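Markers, caps, and the junk on your whiteboard tray
Speaker notes, Dekbridge office supply day, 20 min slot 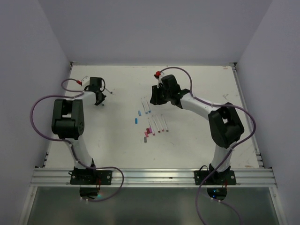 Start with the dried-out marker problem. Ask for hands: who has picked one up this week, tried it, put it BACK on the tray? Wait for the laugh. Everyone does it. Then go to the slide. Six markers, and loose caps lying to the left of them, scattered. Ask which cap goes with which. Let them squint a bit. My point is the sorting takes longer than the writing.

Next — the numbers from Tultonmont. Three floors of classrooms, they bought 2,000 markers last school year. Lalit Mittal went thru the closet in January and pulled out 200 that still wrote fine. Just no caps, or wrong caps, or shoved in a box nobody opened. Say his name, he's in the second row.

Why caps go missing. Keep it short.
People post the cap on the back end, it pops off, rolls.
People hold it in the other hand, set it down, walk away.
Kids. (pause)

What we tried. The cup by the door — no good, turned into a pencil cup in a week. Magnet strip with clips, better. Best so far is Heloísa Vieira's tray, the one everybody calls Pillow bc of the foam. Slots cut in the foam, cap gets pushed in and stays put, marker goes in and out of it. One hand. Pass the sample around HERE, get it back before the break!!

Storage. Flat. Say it twice. Tip-up in a mug and the ink settles away from the tip, people think it's dead and toss it. Tip-down is OK for a day or so, they can leak into the cap.

Sorting day, how to run it:
dump everything on a big light-colored table, caps too
test each one on scrap, one long line, not a dot
match caps by color first, then by fit, push till it clicks
anything faint gets capped and laid flat overnite, try again in the morning
still faint, out it goes

Cárdenas question will come up (refills). Answer: yes if you have a single brand, no if the closet is a mix like ours. Don't get pulled into prices, the sheet has them.

If short on time skip the erasers part. If long, tell the permanent marker on the whiteboard story, write over it with dry-erase and wipe. Do it live if the board is OK.

Sign-up sheet for the spring swap is on the back table. Bring your spare caps, any color.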